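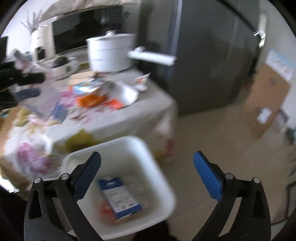 Hausmitteilungen Honier, Nr. 18, Seite 4

Protokoll der Teamsitzung Haushaltsservice
Di., 5. Juni, Besprechungsraum Clullgate
Leitung: Hildegard Petersen
Protokoll: Amancay Ojeda

TOP 1: Begrüßung
Hildegard Petersen begrüßt alle sehr herzlich und freut sich, dass auch die Kolleginnen aus der Frühschicht den Weg zu uns gefunden haben (und dass es Kuchen gibt, danke dafür!). Das Protokoll vom März wird ohne Änderungen angenommen.

TOP 2: Aufräumen mit dem Handgreifer
Seit dem Frühjahr nehmen wir in den Wohnungen einen Teil der Aufräumarbeiten mit dem Handgreifer auf, damit Jokport später einfache Handgriffe übernehmen kann. Darüber wurde lange und, wie ich finde, sehr offen gesprochen. Eine flache Packung in einem weißen Behälter ist dankbar, da sind sich alle einig. Mühsam wird es bei dünner, durchsichtiger Folie und überall dort, wo Becher, Tüten und Eimer dicht beieinander sind. Mehrere Kolleginnen erzählen, dass sie am Abend das Handgelenk spüren und dass man mit dem Greifer nun einmal langsamer ist als mit der bloßen Hand. Hildegard Petersen bedankt sich ausdrücklich für diese Rückmeldungen und sagt zu, dass die Aufnahmezeit künftig nicht mehr auf die Zeit für die Wohnung angerechnet wird.
Beschluss: Nach jeder Stunde mit dem Greifer wird gewechselt. Wer nicht aufnehmen möchte, meldet sich bei Amancay und wird ohne Nachteil anders eingeteilt.
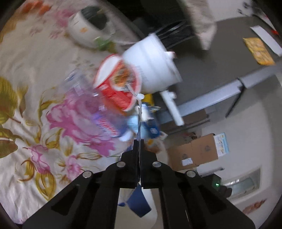 TOP 3: Was wird aus unseren Stunden?
Die Frage lag schon länger in der Luft, und es war gut, dass sie endlich auf den Tisch kam. Nach heutigem Stand der Planung bleiben alle Verträge, wie sie sind. Frei werdende Zeit soll in die Gespräche mit den Kundinnen und Kunden und in die Wäsche gehen. Aus der Runde kommt die Bitte, das schriftlich zu bekommen. Hildegard Petersen klärt das mit der Geschäftsführung und berichtet in der nächsten Sitzung.

TOP 4: Verschiedenes
Für bequemere Griffpolster stehen 500 Euro bereit, das Angebot von Henríquez liegt vor. Die Kuchenliste hängt wieder an der Tür zum Besprechungsraum, für das nächste Mal fehlt noch jemand.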